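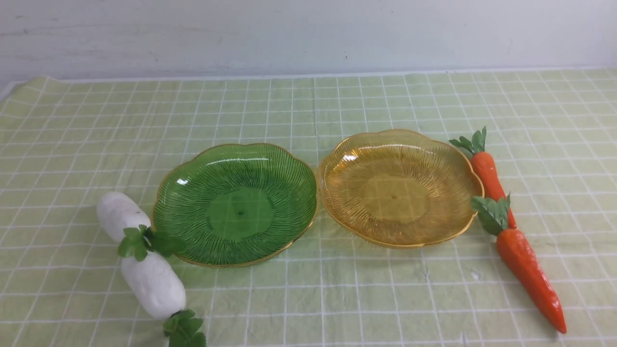 Virnum is hiring a software engineer for manipulation planning and control. The position is full-time and on-site at our lab in Restenport, with up to two days a week from home once you have settled in.

We write the software that lets a two-arm robot handle ordinary things on an ordinary table: pick up a vegetable, put it on the right plate, move the plate without spilling what is on it. Our customers are companies that build robots for kitchens and small food plants. They buy or design the arms. We supply the layer between the camera and the motors.

The team is small. There are six of us on software, two on hardware and one person who keeps the test stations running. You would be the third person working on planning and control, and you would report to Mareike Schmieder, who leads that group.

## What the job is

Our stack has three main parts, and it helps to know the names before you read the rest.

**Skurko** is the planner. It takes a set of object poses and a goal and returns a sequence of motions for one or both arms. It is written in C++ with Python bindings. Most of the code is ours, though we use open-source libraries for collision checking and inverse kinematics.

**Gilbert** is the runtime. It receives motions from Skurko or from a learned policy, checks them against joint and force limits, and sends commands to the arm controllers. It also records everything that happens, so that a run can be replayed at a desk later.

The third part is perception, which never got a name. It does segmentation and pose estimation from the head camera and the wrist cameras. You won't be responsible for it, but you will read its output every day and you will need to know when not to trust it.

You would spend most of your time on Skurko and on the interface between Skurko and Gilbert. Work waiting for you in the first half year:

- Replanning while an arm is moving. At present the planner stops the arm, takes a new look and starts over. This is safe and slow.
- Grasp selection for objects that are longer than they are wide and lie close to something else. A carrot that rests against a second carrot is a harder case than it sounds, and a radish with leaves attached has a shape our current grasp sampler handles badly.
- Handling uncertain poses. Translucent plates give us poor depth, particularly near the rim, and Skurko currently treats every pose it receives as exact. We want it to accept a pose with an error estimate and choose an approach that still works at the edge of that estimate.
- Two-arm handovers. There is a working prototype. It needs tests, and part of it needs to be rewritten.
- Making the regression suite faster. It has 1510 recorded table layouts and takes nearly 35 minutes to run on our build machine. People have started skipping it, and we would like them to stop.

After that, the plan depends on what customers ask for and on what you find. People here usually end up owning a part of the system they noticed was weak.

## How we work

We test on real arms from the first week. There are four stations in the lab, each with a table, a wall behind it and a crate of toy food, plates and cloths. The objects are cheap and we change them often. A new tablecloth with a printed pattern can break something that worked for a month, and finding that kind of failure is a normal part of the job.

A typical change goes like this. You reproduce the problem from a Gilbert recording, write a test that fails, change the planner, run the suite, and then book a station and try it on hardware. Someone else reviews the code. For anything that touches force limits or stopping behavior, two people review it and one of them must be from the hardware side.

We have one planning meeting a week and a short check-in each morning. Design decisions are written up in a page or two and kept in the same repository as the code. We release to customers once a month. There is no on-call rotation, but during the two days after a release we ask everyone to be reachable during working hours.

In July we moved the whole team to a single repository with one build system. The move is mostly finished. Some of the older calibration tools still build separately, and cleaning that up will be shared among everyone, including you.

## What we are looking for

You should have:

- At least three years of professional experience writing C++, or a shorter time plus substantial work on a robot you can tell us about
- Good working Python
- A solid understanding of kinematics, collision checking and at least one family of motion planners (sampling-based, optimization-based or search-based)
- Experience running your own code on physical hardware and debugging it there
- The ability to write clearly in English, as our design notes and customer documents are all in English

These would help, but please apply without them:

- Experience with real-time control loops or force control
- Work with two-arm or mobile systems
- Some background in learned policies, such as imitation learning or reinforcement learning. Gilbert already runs them, and we expect the planner and the policies to share more code over the next year
- Experience with simulation. We use it for the regression suite and for little else, and would be glad to have someone who could change that

A degree is not required. Three of the current software team studied something other than computer science or robotics, and one did not finish.

This is probably the wrong job for you if you want to train large models full time. We do some of that, but it belongs to the perception group, and this position has very little of it. It is also a hard job to do remotely. If you can't be in Restenport at least three days a week, we can't make it work.

## What we offer

- A permanent contract with a three-month trial period
- A salary based on experience. The range for this position is sent to every applicant with the first reply, before any interview
- 28 days of paid vacation, plus the week between Christmas and New Year
- A 38-hour week. Overtime is rare and is taken back as time off
- A travel pass for local buses and trains
- A budget for one conference or course a year
- Help with moving costs and paperwork if you are coming from another city or country

The lab is on the ground floor of a former printing works, a ten-minute walk from the Restenport train station. The entrance, lab and offices are step-free. The desks are in a separate room with a door that closes - the stations can be loud when all four are running.

Part-time at 80 percent is possible. Please say so in your application and we will plan for it from the start.

## How to apply

Send us the following by email, as PDF or plain text:

1. A résumé, two pages at most
2. A short note, up to one page, describing a problem you had with a robot or another physical system and how you tracked down the cause. We read this part first. It does not need to be a success story
3. A link to code you have written, if you have any that is public. If you don't, leave this out. It won't count against you

We don't need a cover letter, a photo or references at this stage.

Address your application to Mareike Schmieder and put "Planning and control" and the reference number 102 in the subject line. Applications are open now, and we begin reading them on September 2, 2024. We will keep the posting up until the position is filled. Everyone who applies gets an answer within two weeks.

## What happens after you apply

**First call, 30 minutes.** You talk with Mareike about your note, the job and the salary range. You can ask anything you like about the team or the code.

**Technical interview, 90 minutes, by video.** Two engineers from the team go through a planning problem with you. We share a recording from one of the stations in advance, along with the planner's log, and discuss what went wrong and what you would try. There are no puzzle questions, and you may use your own editor and look things up.

**Lab visit, one day.** You come to Restenport, meet everyone and spend the afternoon at a station with one of us, working on a small change to Skurko. We pay for travel and a hotel, and we pay a day rate for your time.

We decide within a week after the visit and call you either way. If the answer is no and you want to know why, we will tell you.

The start date is flexible. We would like someone to begin before the end of the year, but will wait for the right person to work out a notice period.

If something in this posting is unclear, or you need an adjustment to any part of the interview process, write to Mareike before you apply. Questions of that kind are not passed on to the interviewers.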